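Engineering > Student Projects > Robotics Practicum > Reports

June
By Ruba Fakhoury
Filed under: Project Reports, Automation, Second Year

Two Arms, One Table: What Our Group Got Done and What We Didn't

The assignment for the spring practicum asked each group to pick a job that two robot arms could do better than one. Our group picked sorting and passing small cups. I argued against it at the time and I still have doubts, but it was a fair test of the claim in the handout that a second arm "substantially increases throughput." I wanted to see whether that held up on our table, with our code, in the hours we had.

We called the control program Rivel. It has two parts. One part keeps a list of which cell on the table holds which cup. The other decides which arm moves next. An earlier version, Zisano, tried to let both arms move freely and work out conflicts as they came up. Zisano lasted until the first review, when our instructor asked what would happen if the two arms wanted the same cell and we had no good answer. We dropped it the same evening.

Rivel is much duller. The table is split into cells with tape, and an arm has to claim a cell before it can enter. If the cell is taken, the arm waits. Most of our trouble came from that waiting.

Setup

The brown paper and the tape went down before any code was written. I thought this was a waste of an afternoon. It was useful later, when we had to tell by eye whether a cup had landed in the right place, although the paper creased and we never settled whether the creases affected placement. One group member says they did. I haven't seen any numbers that show it.

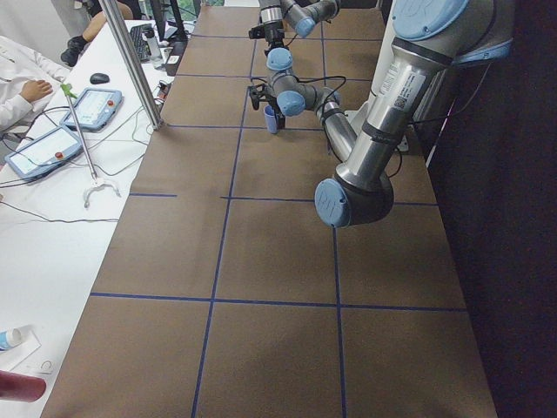
The near arm holding a blue cup over the taped grid, with both teach pendants on the desk.

All positions were taught by hand from the pendants. We had planned to use a calibration routine from last year's group, Vandero, which their report describes as "quick and repeatable." We couldn't get it to repeat. It gave us a different table height on each run, and we ended up teaching the corner of each cell ourselves and letting Rivel fill in the rest. I'd ask the next group to be careful with anything in an old report that doesn't come with data, including this one where that applies.

Test runs

We wrote one test and stuck with it. A cup starts in a cell near one arm and has to finish in a cell that only the other arm is allowed to use. One arm sets it down in a shared cell, backs out, and the other picks it up. We ran this 200 times with both arms. A run counted as a pass only if the cup ended upright inside the tape and no one touched anything.

Of the 200 runs, 35 failed. Most of the failures were cups tipped over on release. In 6 of them both arms stopped and waited for each other until someone pressed stop, which was exactly the problem Rivel was supposed to prevent. The cause was a claim that didn't get released when a pick was retried. We fixed that late and didn't have time to repeat the full test, so I can't say the fix works. It worked in the few runs we tried afterward, and that isn't the same thing.

The log for the whole project has 3,386 moves in it. I went through the waiting times, and the picture isn't flattering. For a large share of every run one arm was parked, doing nothing, while the other finished. We also tried the job with one arm and the "only one arm may use this cell" rule turned off. It was slower per cup, but by less than any of us had guessed, and it tipped fewer cups because each cup was only picked up once.

Does the second arm help?

For this job, a little. I would not write "substantially." The handoff exists because we made a rule that required a handoff, and a reader should keep that in mind when looking at our demo video. A job where the arms have to hold the same object at the same time would have been a better choice, and a harder one.

What the next group should know

The Rivel code and the full log are in the shared course folder. Start with the claim table, and read the retry section before you run anything. The gripper opening speed is set in two places and the second one wins, which cost us most of a lab session. Change the release height a little at a time and write down each value. We didn't for the first few weeks, and those runs are not in the 200 for that reason.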